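Humholm Library News: November

Early Spelling Sessions Move to the Second Floor

The early spelling sessions at Humholm Library have moved upstairs for the winter. Take the elevator or the main stairs to the second floor and turn left at the large print shelves. The downstairs children's area is closed while the carpet is replaced, and we expect to have it back before the spring program starts.

The sessions are for children ages 4 to 7 and the adults who come with them. There are 109 families on the list this season, up from last year, so please sign up at the front desk or by phone before you come. If you have signed up and can't make it, call and let us know. There is a waiting list for the morning group. The afternoon group still has room.

Children start with letters they can pick up and turn over, then move on to short words. We use the names of ordinary things: food, tools, flowers, animals. Four-letter words work well at this stage. They are long enough to have a vowel pair in the middle and short enough to finish in one try. 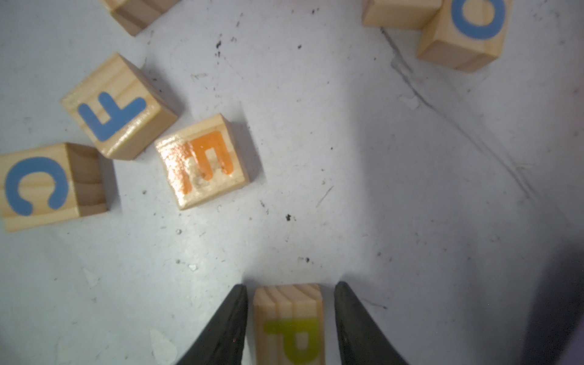 Wooden letter blocks, including a P and a blue C.

Vowel pairs are the hardest part for most of the children. "Pear" is a good example. It has the same three letters at the end as "ear" and "fear" but sounds like "bear." We say the word, write it, cover it and write it again. Parents have asked whether they should correct every mistake at home. Our advice is to pick one word a day and leave the rest alone.

Adjoa Kpodo leads both groups again this year. She taught first grade in Andenport for many years before joining the library, and she also runs the homework table after school. Questions about the sessions can be left for her at the desk.

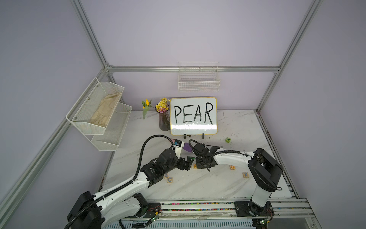

Photo: Humholm Library

Take-home kits are back on the shelf next to the returns window. Each one has a set of letters, a word list and a pencil. You can keep a kit for 3 weeks and renew it once. Please check that all the letters are in the bag before you return it. Two kits came back last month without their vowels, and if you find a stray E or A under the couch we would be glad to have it.

The word list for this month follows a garden theme: pear, seed, leaf, root, bean, soil. A longer list with "trowel," "flower" and "shovel" is in the back of the folder for children who want more. 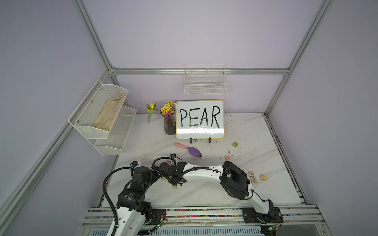
Parking and Entrance

The Brirkitz Street lot is open again. The first 2 hours are free with a library card, and the ticket has to be stamped at the desk before you leave. The side door on Atinga Lane stays locked until noon, so morning families should use the front entrance. Strollers can be left by the elevator on the first floor.

Books to Borrow

A cart of early readers is parked outside the second floor meeting room during each session. These can be checked out at the upstairs machine. The rhyming books go fast, and you can place a hold on them at the desk.

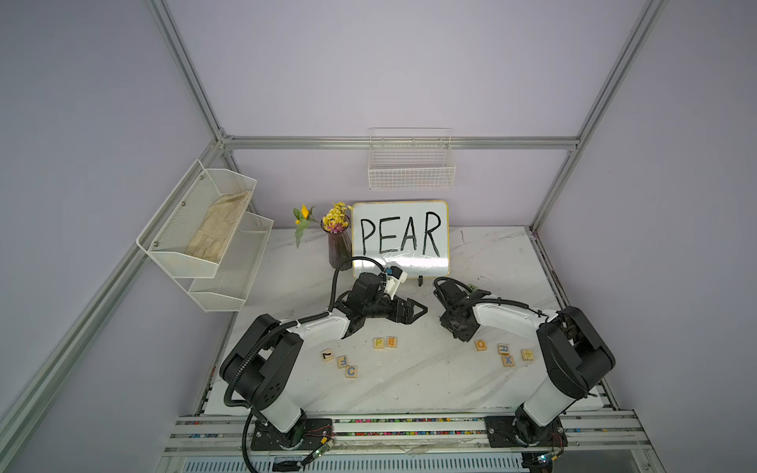
At the small whiteboard.

The last session before the winter break ends at 3 p.m. instead of 4 p.m. The new word list will be at the front desk when we reopen.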